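Flumelside laundry puts two robot arms on the towel table

January 31, 2025

By Ksawery Sadowski

I grew up four streets from the Malen laundry, and if you did too you know the smell (hot cotton, a little bleach) and you know the noise. So when they said I could come in and spend a morning at the new folding table, I was there before the coffee was ready.

Quick background for anyone who doesn't follow laundry news. Malen washes towels and sheets for the hotels along the river, for the swimming pool, and for the care home in Cadholm. It has 70 people on the payroll. Most of the work was taken over by machines a long time ago. Big flat things like sheets go through an ironer and come out folded. Small towels never did. They come out of the dryer in a heap, and somebody stands at a table and pulls them out one by one, shakes them, folds them and stacks them. On the day before my visit the small-towel line did 1,733 pieces, all by hand, and that was a slow Thursday in January!

Since November there has been one extra table at the far end of the line, next to the window, and it has two robot arms on it instead of a person. They're smaller than you'd think. I had pictured something out of a car plant, with a cage around it, and what I got was a pair of arms in bright blue plastic that you could carry home on the bus. They face each other across a white tabletop, one on the left and one on the right, and a towel goes down in between.

The people on the line call it "the kids' table." I heard three different explanations for that and liked all of them.

What the arms are supposed to learn is the boring first bit of the job, the part before the fold. You have a crumpled towel, you find two corners, you get it flat. A person does that without looking. I tried to watch how Arlene Brandt does it (she has been on towels longer than anyone else in the building) and I honestly couldn't tell you. There's a sort of flick. The towel is a lump, then there's a flick, then it's a rectangle and she's on to the next one, still telling me about her sister's kitchen.

The arms don't flick. They come in slowly from both sides and the whole room sort of leans in with them. I stayed for a good number of tries with the pale green hand towels from one of the spas. Some came out flat enough to fold, some ended up more twisted than they started, and one went over the side and was picked up by a passing supervisor without a word.
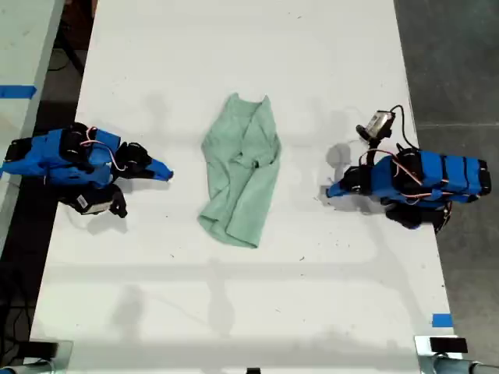

What changes for the crew

This was the part I really came for, and I asked everybody who would stand still.

The short version from the front office is that no jobs are going this year. Petra Malen, who runs the place with her brother, told me the company has had two open positions on the towel line that it couldn't fill, and she would sooner have the arms do the sorting out of corners and let people do the folding and checking. "I've got folks with bad shoulders," she said. "If a machine can do the reaching and the untangling, great, I'll take it tomorrow. It can't yet, so they're still doing it."

The crew have it in writing too, in a letter that's pinned up by the time clock. It says hours stay as they are through the trial and that anyone who looks after the table gets 485 extra for the month, on top of regular pay. The table was set up with help from Arroyo, a small outfit from across the river, and one of their people comes by on Mondays. The rest of the week it's the laundry's own staff who start it, stop it, and put the next towel down.

And that turns out to be a job of its own, which I hadn't thought about at all. Dion Whitlock used to feed the ironer. Now he spends half his shift at the white table, laying out towels in every kind of mess he can come up with and writing down on a clipboard how each try went. He likes it. He also says it's lonelier, because the ironer takes two people and you talk all day, and at the table you mostly watch. He has asked for a second stool.

Arlene isn't so sure about any of it. She doesn't mind the arms, she told me, but she does mind the idea that somebody will set her pace by them one day. Right now she's so far ahead that it's a joke on the line. "Ask me again when they get quick," she said. I promised I would.

A couple of other things I picked up walking around. The break room schedule has been moved so that someone is always free for the table, and not everyone is happy about eating at 11. The younger staff want to be trained on it and there's a sign-up sheet with more names than places. And the hotels don't get any of the practice towels; those go back in the wash and come around again.

The trial runs until spring, and after that the Malens will decide if they keep the table, add another, or send the arms back to Arroyo. There's an open evening for neighbors and families before then, with the line running so people can see the whole thing, hand folding included. The date will go up on the door on Mill Street. Park at the back, the front is for the vans.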